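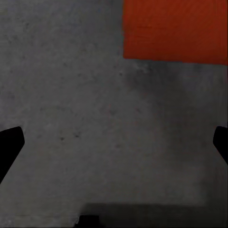 Notes from the Gripper Bench

When I took over this column from Siham Belhaj I promised her I would keep it short, and she laughed, and I suppose she knew me better than I knew myself. So get yourself a coffee, because February was a busy month on the bench and I would like to tell you all of it.

Many of you will remember the argument at the winter get-together about whether we should keep the Lirnon gripper as our standard hand or move over to the Niltik. Oi-ling Choi was firmly on the Lirnon side (she has used one longer than any of us and has the spare parts drawer to prove it), and Dumisani Visser was just as firmly for the Niltik, which has longer fingers and a slimmer palm. We agreed then that we would stop trading opinions over the sandwiches and run a proper comparison, in simulation first, before anybody bolted anything to the real arm.

Reda Ait Brahim built the scene over a couple of long evenings, and he kept it as plain as he could. It has a gray tabletop with a concrete sort of texture, one big red block, and a camera that rides on the wrist and looks out past the fingers. I asked him whether we shouldn't have a few more things on the table, a mug or a screwdriver, something to make it feel like home. He told me, very kindly, that I could have my mug when the block was working. Fair enough!

The job is simple to say. The arm comes in over the table, finds the block, gets it between the open fingers, closes, lifts, holds, and sets it down again. Each run begins from a slightly different spot, so the controller can't get by on memory. We ran 1,595 tries altogether, split between the two hands, on the Santoso controller that most of you already have at home. They went overnight for the most part, and Loubna Ragab's machine did the heavy lifting, for which we owe her an apology to her electric bill.

Now, the part that took us by surprise was how much of the trouble came before the fingers ever closed. I had pictured us comparing squeezes, if you see what I mean, and talking about pads and friction and how hard is too hard. We did get to that. But when Loubna and I sat down to go through the failed runs one at a time, we kept coming back to the approach, where the hand is over the table with its fingers wide and the block is still off to one side of where it ought to be. From the wrist camera, a big block at close range runs right out of view, and you are left with one corner and a couple of edges to steer by. 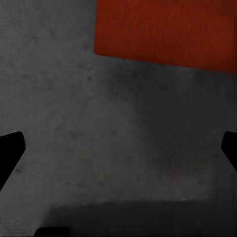 Wrist camera view during the approach, fingers open and the red block still up and to the right of the gap.

If you look at the lower edge of the block in that view you will notice it slopes a little. Oi-ling spotted that sort of thing right away in the runs we reviewed, and she thinks the tilt matters a good deal more than the distance. A hand that is off to the side can slide over and be fine, she says, but a hand that is turned a few degrees from the block and doesn't know it will put one fingertip down on a corner. Dumisani thinks the shadows are the bigger nuisance. There is a dim patch under the block and another dark band along the bottom of the view, and his feeling is that the controller sometimes takes the soft edge of a shadow for the edge of something solid. They had this out at some length on our call, both of them very politely, and I have put them down to write a page each for next time.

As for the numbers, we counted a run as bad only if the block was dropped or never picked up at all, and left out the ones that were just untidy. In the last overnight batch the Lirnon had 17 bad runs and the Niltik had 16. I know! After all that! Dumisani did ask me to point out that 16 is less than 17, and I have now done so. I wouldn't want anyone selling their gripper on the strength of it.

Where the two hands do feel different is in how they go wrong. The Lirnon tends to miss cleanly, closing on air and leaving the block where it was, so you can simply go around and try again. The Niltik, with those longer fingers, is more apt to nudge the block on the way in, and after that everything has moved and the second try is harder than the first. On the other hand it held on better once it had a grip, particularly when the lift was quick. If you are mostly picking up the same thing from the same place I would lean toward the Niltik. If your table is more of a jumble, as mine always is, I would stay with the Lirnon for now.

We also gave the Esix camera model a short try in place of the usual one. It sees a wider piece of the table, which helped on the approach, but the fingers look smaller in it and Reda had to redo his calibration twice before the closing point came out right. He has written up the steps and will send them to anyone who asks. Please do ask, he went to a lot of trouble over them and the second half in particular will save you an afternoon.

Next month we start on the real arm. We will use the same block size and the same starting spots, with 6 runs per hand to begin with so that we can all stand there and watch without losing our minds. Siham has offered to come back for it and keep the log, and Loubna is bringing her good work lights so we can try the shadow question properly, once with a single lamp and once with light from both sides. If you have a third gripper you would like thrown into the mix, let me know before we set up the table, and please include the mounting plate. Last time two people brought hands and neither one brought a plate, and we spent most of a perfectly nice morning hunting for screws.

Reda's scene file is in the shared folder under his name, along with the settings for both hands. Change whatever you like in your own copy, but do leave the original alone, as the March runs will be using it.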